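How to Set Up a Pop-Up Lunch Stall in a Borrowed Kitchen

Posted January 16, 2025 by Cherry Mae Sison 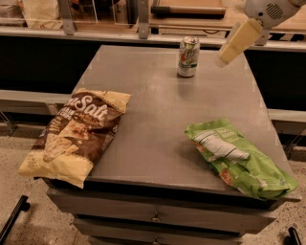

Quick version first. You need a permit, a short menu, a kitchen that lets you in before 6 a.m., and enough cash for change. The long version is below. I'm writing this between prep shifts so forgive the typos.

I ran a lunch pop-up called Dalisay out of a bar kitchen in Virnden for two summers. The bar doesn't open until four, the kitchen was sitting there. Rice plates, one soup, pickles. I get the same emails over and over about how to start, so here are the steps in the order I'd do them now. Not the order I did them then.

Step 1. Find the kitchen before you write the menu

I did this backwards. Had a whole menu with grilled skewers, then the bar I ended up in had no grill. Two burners, a flattop the size of a cookie sheet, one good oven. So the skewers turned into oven pork.

Places to ask: bars that don't do lunch, social clubs, churches with a licensed kitchen, a bakery that's done by 10. Go in person. Go at a dead hour. Ask for the owner, buy something, keep it short.

What to look at while you're there:

Hand sink that's separate from the dish sink
Three-compartment sink or a working dish machine
How much fridge space is really free (open it, don't take their word)
Where the grease goes
Where the outlets are, and which ones trip
Back door. Can you load through it or are you hauling rice through the dining room

Bring a tape measure. Your sheet pans may not fit their oven. Mine were full size, the oven took half size. Bought new pans the night before opening.

Step 2. Get the deal on paper

One page is fine. Days, hours, rent, who pays for gas, who pays if the fridge dies, how much notice to quit. Both sign.

My first deal with Renato Pereyra, who owns the bar, was 50 dollars a day flat. Later we switched to a cut of sales and I liked that less, the slow days got easier but the good ones hurt. If you can get flat, take flat.

Put storage in there too. Which shelf is yours. Label it with tape and a marker, everything, every time. Bar staff get hungry at midnight and an unlabeled tub of braised pork is fair game.

Step 3. Permits and insurance

Every county is different so I can't tell you what yours wants. Call. Don't email, call. Ask for whoever does food service plan review and say the words "I want to operate out of an already licensed kitchen." That gets you to the right form faster.

You'll probably be asked for:

A food handler or manager certificate
A copy of the kitchen's own license
A letter from the owner saying you can be there
Your menu, with how each thing gets cooked and held
Proof of liability insurance

Start this early. I figured two weeks and it took until July. Lost the whole first half of the season.

On insurance, get quotes from more than one place and ask if they'll add the bar as additional insured. Renato wanted that and he was right to want it.

Step 4. The menu. Cut it, then cut it again

Four items. Maybe five. I mean it.

Opening week I had nine things and Noel Padilla, who was cooking with me, had tickets up to his elbow by 12:15. People only get so long for lunch. If the food takes fifteen minutes they don't come back.

What worked for us:

One braise, made the day before
One thing from the oven, held hot
One vegetable plate that isn't an afterthought
A soup
Pickles and a fried egg as add-ons

All of it goes over the same rice. Same bowl, same lid. The egg is the only thing cooked to order.

Write the menu so things share ingredients. Our pork braise and our soup both started from the same stock. Cabbage went in the pickles, the vegetable plate and the soup. When you buy one case of cabbage a week instead of three kinds of greens you throw out a lot less.

Price it last. Add up what the food costs per plate, with the bowl and the napkin and the fork, then multiply by three and see if it looks crazy. If it looks crazy change the dish. Don't just knock the price down and hope.

Step 5. Do a test lunch

Invite people who will tell you the truth. Run it like it's real: tickets, a line, a register. No giving plates away across the counter while you chat.

Ours was ugly. Rice ran out at 12:30. Card reader wouldn't hold a signal by the door. Trinidad Macapagal timed us from order to plate on her phone and just wrote the numbers on a napkin and slid it over. Eleven minutes for a bowl of rice and pork that was already cooked. We moved the rice cooker to the other side of the window and that alone got it down to four.

Write down every single thing that went wrong, same afternoon. You won't remember it the next day.

Step 6. Rice math, and other amounts

Most asked question, so.

One cup of dry rice makes about three cups cooked. We serve a cup and a half per bowl. So one cup dry feeds two people. Wash it until the water's mostly clear, let it sit 20 minutes, then cook. Start the second batch when the first one is half gone, not when it's gone.

Braise: I buy a third to a half pound of raw boneless shoulder per plate. It shrinks a lot. Salt it the night before.

Basic pork method, for anyone who wants it: cut the shoulder in big chunks, brown it hard on one side only, no time for more. Into a deep pan with onions, garlic, bay, black pepper, soy sauce, cane vinegar and enough stock to come halfway up. Foil tight. Oven at 325 for three hours. Cool it fast in shallow pans, fridge overnight, lift the fat off in the morning. Reheat all the way to 165 before it goes in the warmer, the warmer is for holding and will not get you there safely.

Pickles: equal parts vinegar and water, sugar and salt to taste, boil, pour over shredded cabbage and carrot. Good the next day, better the day after that.

Step 7. Opening day timeline

This was ours for an 11:30 open. Shift it to suit.

6:00 Unlock, hand sink stocked, sanitizer made, ovens on
6:15 Rice washed, fat off the braise
7:00 Soup on
8:00 Vegetables cut and roasted
9:30 Braise reheating. Check temps, write them down
10:30 First rice on
11:00 Staff eats. Sit down for this even if it's ten minutes
11:15 Register counted, menu board out, second rice washed and waiting
11:30 Open
2:00 Close the window
2:15 Cool, label, scrub
3:30 Out. Floor mopped before the bar crew gets in

That last line matters most to your landlord. Leave it cleaner than you found it. Take your own trash out too, not just your own bags.

Step 8. Money

I started with 400 dollars in food and paper goods. That's not counting pans or the permit. Keep 200 in small bills in the drawer, mostly ones and fives, count it before and after. Open a separate bank account before the first sale. I waited, spent a weekend sorting grocery receipts from restaurant receipts, never again.

Pay yourself something, even if it's small. If the numbers only work when you're free, they don't work.

Track three things daily in a notebook: plates sold, plates thrown out, weather. After a month you'll see it. Rain killed us on walk-ins but soup doubled. Payday weeks ran busy.

Step 9. Getting people in the door

Cheap stuff first. A sandwich board on the sidewalk (check if you need a permit for that too, we did). A printed menu walked over to every office and shop within a few blocks. Dexter Panganiban at the tire place down the street ordered for his whole crew on day three and then kept doing it, and that one account paid our rent most weeks.

Take preorders by text until 10. Cap them. Write them on paper and tape them up over the line where whoever is plating can see.

Social media, sure. Post the menu the night before, same time every night. Sold out? Post that too.

Step 10. When to stop or grow

Give it eight weeks before you decide anything. The first two tell you nothing, it's all friends. Weeks three and four are usually the worst. We almost quit in week four.

If you're selling out by one o'clock every day, make more before you add days. If you're tossing food every day, make less before you cut price. Change one thing a week or you won't know what did it.

Few quick answers from the inbox

Can I cook at home and bring it in? Where I am, no. Ask your county.

Do I need a hood? If you fry or grill, almost certainly. A licensed kitchen will usually have one, check that it's been cleaned latley and there's a sticker with a date.

What rice? Medium grain or jasmine, whatever you can get in big bags and like to eat. Don't switch brands midweek, the water changes.

Do you offer delivery? We tried. Food got there soggy and Noel was gone for forty minutes in the middle of the rush. Pickup only.

Can I have the soup recipe? Next post, if I get to it. Stock is the bones from the shoulder plus ginger and whatever onion ends are around, so start saving those.

Got to go, the oven's beeping. Leave questions in the comments and I'll get to them after close.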